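Speaker notes: Buying the arm is the small part
Budget planning for a first robot cell
May 11, 2023, afternoon session, room 4

Notes for me are in brackets. The rest I say more or less as written.

Opening

Good afternoon, and thank you for coming after lunch, which is a difficult hour. My subject is money. I will speak about what happens between the moment when your manager says yes to a robot and the moment when the robot does a task you can show to a customer.

At Lukside we made our first equipment plan with one line in it. The line said "robot arm with gripper". We were proud of this plan because it fitted on half a page. When the year closed, the plan had 17 lines, and I want to show you the lines we forgot, so that you can write them down in advance.

[Pause. Ask who has already bought an arm. Do not ask who is happy with it.]

Part one. Choose the task before the catalogue

Our task is small on purpose. There is a white block, there is a green lid, and there is a gripper with two fingers. When visitors hear this they sometimes smile. But a small task has a great advantage for the buyer: you can calculate the width, the weight and the reach with a ruler and a kitchen scale, and then you know which catalogue pages you can skip.
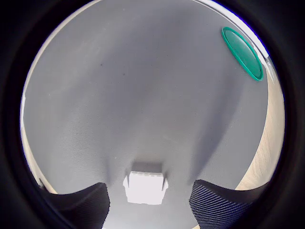
Fingers are the first forgotten line. A gripper is sold with one pair, and people think of the pair as a part of the gripper, like the wheels of a car. Please think of them as the tyres. They wear, and you will want another shape for another object. Budget for spare pairs from the first day, and ask the supplier two questions in writing: what is the delivery time for one pair, and may we print our own without losing the guarantee?

The second forgotten line is the soft surface under the work. We asked Ostesport for a proper fixture and received an offer of 1129 euros. It was a fair price for a good fixture. We did not need a fixture in that month. We needed a mat and tape, and we put the fixture in the next budget, when we knew better where the objects should lie.

[If somebody asks about Ostesport: yes, we bought it later. Yes, we are content.]

Part two. The table is equipment also

I come now to the part where we made our most expensive mistake. We bought the arm first and looked for the table afterwards. The arm arrived in April and stood in its box, because the desk which we had intended for it moved when one person leaned on it. Every week in the box is a week of guarantee which you have paid for and not used.

So, my advice is to write a page only for the table. Which load can it carry at one side? Where is the electricity? Can a person walk around it, or only stand in front? Who else uses this room, and on which days? These are boring questions and they cost nothing to ask.

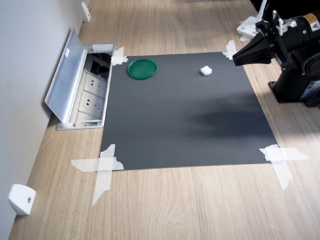 Electricity deserves its own line. Count the plugs for the whole cell, with the computer, the screen, the cameras and the charger which someone will bring. Then ask the building office how long a new socket takes. In our case the electrician was cheaper than we feared and slower than we hoped.

The work on cables, sockets and table together came to 3223 euros. None of this was in the plan with one line. My colleague Dayana Betancur, who keeps our equipment list, now adds a heading called "room" to each request, and she sends the request back if the heading is empty.

[Drink water. Check the clock. If I am late, skip the paragraph on leasing.]

Leasing. We compared buying with an offer from Skistevier. For a pilot of a few months, leasing was better for us. For a cell which stays, it was worse. Look carefully at who pays the transport back, as this sentence was on the last page.

Part three. Time is the largest line

Hours of people are often left out because they are "already paid". I do not agree with this. If an engineer spends her mornings at the cell, another job is waiting, and the waiting job also has a price. Write the hours in the plan, even if the finance department takes them out again.
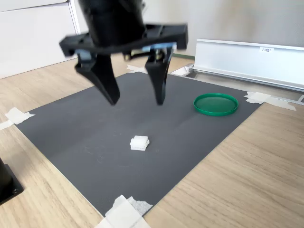 Text and talk: Dayana Betancur and the Lukside equipment group

Reserve time for these jobs in particular: fixing the position of the arm, fixing the position of the cameras, writing down where the objects start, and doing all of it again after somebody has cleaned the table. We took a support contract with Dimitriou for the first two jobs only. The other two we do ourselves, and a new colleague can learn them in a morning.

[Last slide. Leave the list of lines on the screen during questions. Paper copies are at the door, on the left side.]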